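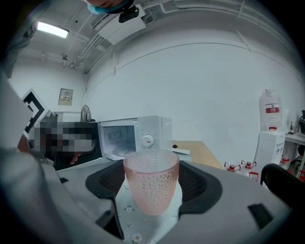
The pink cup, over the flowered cloth

The cup had come to the office with Hrvoje Todorova in March, wrapped in a dish towel at the bottom of his bag, and for a good long while it was the only pink thing on the whole second floor of Dretance. It had little bumps all over it, the kind your thumb goes looking for when you're thinking about something else, and it had belonged to his aunt, who drank nothing out of it but warm milk and who used to say that a person who couldn't wait for warm milk couldn't be trusted with a bank account.

Hrvoje was fifty-two and not good at waiting. He walked up and down while the microwave hummed (it wasn't a bad microwave, it had come over from the Stomerow office when they closed that one down) and he straightened the cloth, which was blue with tiny flowers and which he had bought himself, because a bare desk made him feel like he was at the dentist.

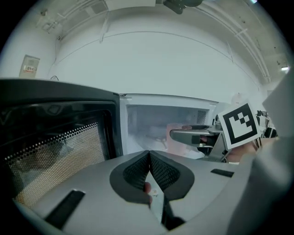 Microwave door open, something pinkish standing inside

"You'll wear a path in that floor," said Akyol from accounts, coming in with her lunch.

"It's five minutes," said Hrvoje. "Who has five minutes?"

"You do. You've been in here for them."

He had to give her that one. She set her lunch down on the corner of the cloth, a bag of something with peppers in it, and asked could she go next, and he said of course she could, and then he stood there holding his cup and not leaving, which she was kind enough not to mention. 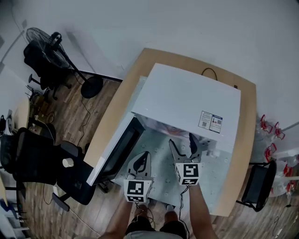

Akyol's lunch took longer than his milk. While it went around she told him about the apartment she was trying to get on Wesik Street, the one with the kitchen window over the bakery, and how the landlord wanted another $100 a month for the window alone, as if he had hung the sky out there himself. Hrvoje said it sounded worth it. He told her about his aunt's kitchen, how you could hear the 5 o'clock train from it, how she'd put the cup in his hands before he was old enough to be trusted with glass and had never once told him to be careful.

"And you never broke it," said Akyol.

"I broke two of the others," he said. "There used to be three."

She laughed so hard she missed the beep, and it was Hrvoje who went over and opened the door for her. 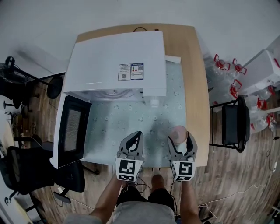

The milk had gone lukewarm by then, with all that talking. He could have put it back in, but her lunch was ready, and she was clearing a place for him on the flowered side of the desk, moving the napkins over and smoothing the cloth down with the flat of her hand, exactly the way his aunt used to. So he pulled up a chair and drank it as it was, slowly, and told her about the train again, because she had asked which way it went.

5 shares · 2 comments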